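Moving to a new Android phone without losing two-factor codes, messages or call history

Last revised 2019-06-09

The built-in copy tool on most Android phones transfers contacts, photos, installed apps and, on recent versions, text messages. It does not transfer the secret keys held by authenticator apps, and it often leaves out call history and app data whose developer has opted out of backup. The procedure below covers those gaps. It was written with the Vandero handset as the old phone and the Brilix as the new one, both running Android 9. Menu names differ between makers, so where a path does not match, use the search box at the top of Settings.

What you need

Both phones, charged to at least half.
A USB cable that carries data. Some cables supplied with battery packs only charge.
A Wi-Fi connection that both phones can use.
The password of the Google account on the old phone.
A computer with enough free disk space for your photos, if you want a second copy.

Do not reset the old phone until the last section is complete.

Step 1. Check the state of the existing backup

On the old phone open Settings, then System, then Backup. The screen lists app data, call history, contacts, device settings and SMS messages, each with the time of its last backup. If any line is more than a day old, tap Back up now and leave the phone on Wi-Fi with the screen on. A first backup can stall at the app data stage. If the progress line has not moved after 10 minutes, cancel, restart the phone and begin again.

Check which account is shown under Backup account. If the phone has a work profile as well as a personal one, the wrong account may be selected, and the new phone will then find nothing to restore.
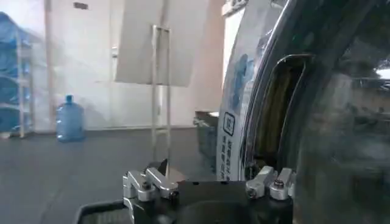

Zsófia Szűcs: The account point caught me out. My backup had been going to an old address for two years. Changing it in the menu does not move what is already stored, so you have to run a full backup again afterwards and check the date on every line.

The same applies if you remove an account and add it back. Run the backup by hand and read the list again before going on to the next step.

Step 2. Export text messages separately

SMS restore from the Google backup is only offered during the first set-up of the new phone. If you skip that screen, the only way back is a factory reset. A separate export avoids the problem.

Install an SMS backup app of your choice on the old phone and grant it access to messages and call logs. Choose a local backup in XML format. Switch on the option to include MMS attachments if you want pictures kept; the file will be much larger. When the export ends, the app shows a message total. Write it down. On the test phone it was 1,814.

Copy the file off the phone to the computer. A backup stored only on the device being replaced is of little use if that device fails during the transfer.

Step 3. Deal with two-factor codes

This is the step that takes the longest. An authenticator app stores one secret per account and many such apps have no export function. For each account:

Sign in to the service on a computer, using a code from the old phone.
Open the security settings and find the two-factor section.
Choose the option to change phone or set up a new device.
Scan the QR code with the authenticator app on the new phone.
Enter the code from the new phone to confirm.
Save the recovery codes if the service issues a fresh set.

In most cases the old secret stops working as soon as the new one is confirmed. If a service has no option to change phone, switch two-factor off and then on again. Check that both phones have automatic date and time enabled, as codes are calculated from the clock and a drift of a minute or so is enough to cause rejection.

Step 4. Run the phone-to-phone copy

Switch on the new phone and follow the set-up screens until you are asked whether to copy apps and data. Choose the option to copy from an Android phone, connect the cable and unlock the old phone. Accept the request on its screen. If the new phone has only a USB-C port and the cable has the larger plug, use the adapter from the box.

Untick any app you no longer use. Apps are downloaded again from the Play Store, so the Wi-Fi connection matters more here than the cable. The lock screen can be used once the progress notice appears, but leave the phone on charge until the downloads have finished. 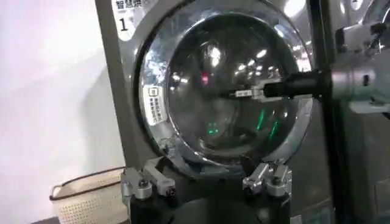 Front panel and door, label "1" at upper left

Step 5. Restore messages and call history

Install the same SMS backup app on the new phone and copy the XML file into its folder. The app will ask to be made the default messaging app for the length of the restore. Accept, start the restore and keep the screen on. Large files are written in batches of 2,000 messages, with a short pause between batches.

When it ends, compare the total with the one you noted in Step 2. Then go to Settings, Apps, Default apps and set your usual messaging app again. If this is left out, incoming texts may not be shown.

If the restore stops at 96 per cent, the usual cause is one damaged MMS attachment. Repeat the restore with attachments switched off, then run it a second time with attachments on and duplicates set to be skipped.

Step 6. Checks before resetting the old phone

Make a call and receive one.
Send a text and receive one.
Sign in to one account with a code from the new phone.
Open the banking app and complete its own registration.
Open the photo gallery and look at the oldest and newest items.
Confirm that chat apps show their history. These normally keep a separate backup of their own.

When all of these pass, remove the screen lock and the Google account from the old phone, then choose Settings, System, Reset options, Erase all data. Removing the account first prevents the reset protection from asking the next owner for your password. Take out the SIM and the memory card before handing the phone on.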